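Flushability testing: what changes for wipes in the Cunmont sewer district

The district has finished the first full round of testing on wipes sold in local stores, and the results will be used to revise the list of products that may not be put down a toilet. The list covers household connections in Cunmont and Allville. Commercial accounts have their own rules and are not affected by this item.

Testing was done by agitation. A single wipe is placed in a tank of tap water, the tank is rocked at a fixed rate, and the contents are then poured through a perforated plate. Whatever stays on the plate is dried and weighed. A wipe passes if the dry weight left behind is under the limit in the test sheet. Toilet paper is run in a second tank as a control.

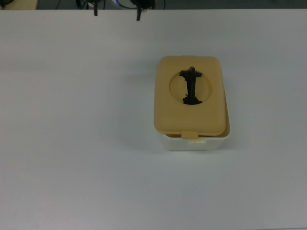 The difference between products comes down mostly to fiber. Wipes made with polyester or polypropylene do not break down in water, whatever the rocking time. Wipes made of wood pulp with a short regenerated fiber may break down, but the result depends on fiber length and on how the sheet was bonded. Two sheets that feel the same in the hand can give very different results on the plate. Lotion content had little effect. Storage time had some, and older stock tended to hold together longer.

None of the baby wipes passed. None of the surface cleaning wipes passed. Of the products sold as flushable, 3 failed on the first run and were tested again with the same result.

The Jumley pump station remains the main point of concern. It has two submersible pumps with a narrow passage at the impeller, and strands of fabric collect there and twist into rope. Crews cleared the station 29 times in the last reporting year, compared with 16 the year before. Most of the added calls came after May, when the upstream screen was taken out for repair. The screen is back in service, but it only catches larger pieces. Replacement of the impellers with a chopper type is in the capital plan for Jumley and has not been put out for bid.
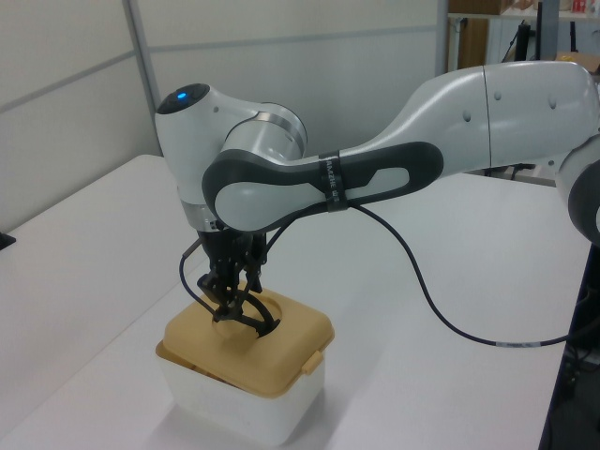 Page last changed: 2019-08-09

Grease makes the problem worse. Cooled fat sticks to fabric and fills the gaps between fibers, and the mass then holds against the pipe wall at joints and low spots. Camera inspection of the Allville trunk line covered 1,894 feet and found deposits of this type at the two flattest sections. Both were cleared by jetting. They will be inspected again before winter.

Until the revised list is issued, the existing rule applies. Only toilet paper and human waste may be flushed. Wipes of any kind, including those marked flushable, go in the trash. Paper towels and facial tissue also go in the trash, as both are made with wet-strength resin and fail the same test.

The test sheet, with the rocking rate and plate dimensions, can be requested at the Cunmont service counter. Please give the account number when reporting a backup.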